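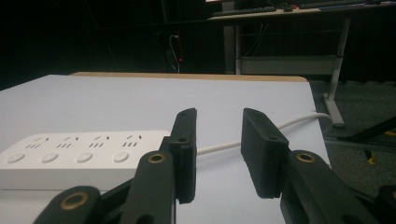

The Stimetier hand gripper at a power strip, seen from the tool's own camera.

Rent the Grippers, Skip the Package
By Angelica Bautista

Planthorpe rents out a pair of hand-held grippers called the Stimetier. You hold one in each hand and do a job with them, and the recordings go toward teaching a robot arm to do the same job. The company also sells a package around the grippers, with task plans, file checking and a support line. My shop does small electrical assembly and we had both on trial in July. I think the grippers are worth the rent. I don't think a shop our size should pay for the package.

The grippers first. Three of us used them: me, Ritu Khurana and Lilibeth Bañez. Ritu has built harnesses by hand for most of her working life and expected to hate them. She was comfortable inside 30 minutes. The fingers open wide enough for the things we handle, and the linkage moves the way you expect from the squeeze you give it. Lilibeth has smaller hands and found the grip tiring. A second handle size would fix that, and Planthorpe doesn't sell one.

We picked cords and power strips as our main task. A strip is rigid, the cord isn't, and the two are joined, so whatever you do to one end shows up at the other. If a kit like this can't record that job cleanly it is no use to us. A block on a bare table tells a buyer very little, and I wish sales demos would drop it.
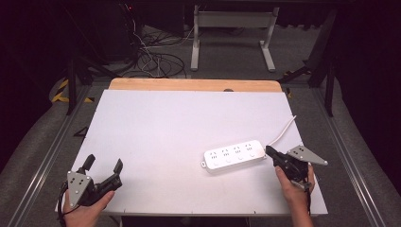
What the package gets you

The package comes with five task plans. Two of them were close to our work. The others were kitchen jobs, and when I asked Marites Lagman at Planthorpe if we could swap them, she said new plans are quoted separately. She was polite and quick to answer, and I have no complaint about her. My complaint is with the price list.

File checking is the better part. You upload a session and get back a list of recordings with problems: a view blocked by a sleeve, a start that came too soon, two clocks that don't agree. It caught mistakes we would have missed in the first week. By the third week Lilibeth was catching them herself before the upload. That is a skill you learn once, and the package bills you for it every month.

The support line we called once, about a login.

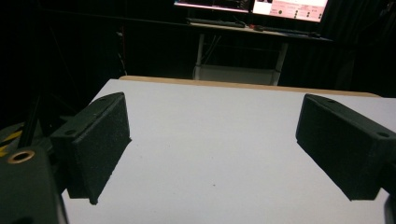
Both fingers over the tabletop, with a ragged bit at the near corner of the left one.

Small parts matter more to me than support. Look over the fingers at the start of a shift, edges and corners included, and keep spares in a drawer. Planthorpe sells spare fingers only in full sets, left and right together. I would like to buy one side at a time. A company that rents tools by the month should expect people to wear them unevenly.

Cherry Mae Pangilinan runs a larger shop, Sarmiento, and she disagrees with me about the package. She has new people coming through all the time, and she would sooner have an outside party check every file than train each of them to do it. For her that may be money well spent. She also has an office that reads contracts. The package has to be canceled 30 days ahead, and I found that line after I should have.

We are keeping the grippers through the winter and letting the rest go. If Planthorpe offered file checking alone for the first month, I would tell every shop like mine to take it.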